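Drawer week, part two

Last post I was still fighting the Clisier driver, so thank you to everyone who wrote in with fixes (the USB hub was the problem, you were all right). The arm has been up since Wednesday and I've been teaching it to open and close a drawer, which is the most fun I've had with this thing so far!

The way it works at our place is that you hold the Koppel leader arm, the follower copies you, and everything gets saved: joint angles, grip, wrist camera. Do that enough times and you train on the pile. My goal is 600 demos. I'm at 441 that I'd keep.

What surprised me is how much of the job is in the approach. A bar handle looks like the easiest thing in the world to grab, but your own hand comes at it from any old angle and sorts itself out. With the leader arm I have to line the fingers up across the bar, come in low, and stop before I bump the mount. My early tries were all wrist – lots of twisting and second guessing – and the policy learned every bit of that dithering from me.
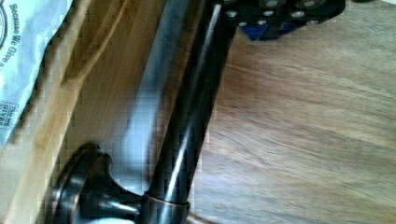

Wrist camera view with the bar running up toward the gripper. Look at that shine.

Noemí Arriaga, who got me into this back in September, watched me for ten minutes and told me to slow down on the way in and speed up on the way out. She also made me stop correcting in tiny jerks. If you miss, back off, breathe, come in again. I threw out a whole evening of recordings after that and I don't regret it one bit.

I've also been mixing up what's in the drawer, so the model doesn't decide that a drawer is only a drawer when it's got one particular thing in it. Snacks are great for this, and they get eaten between sessions.
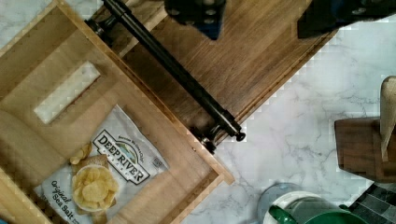 Chips in the drawer, Deep River, Original Sea Salt.

Next up is training on the full set, then a head-to-head with the old Sturley checkpoint, which managed the pull but hated the push. I'll post the numbers either way. If anybody has a good setting for smoothing the leader arm input without adding lag, please leave a comment, I'm all ears!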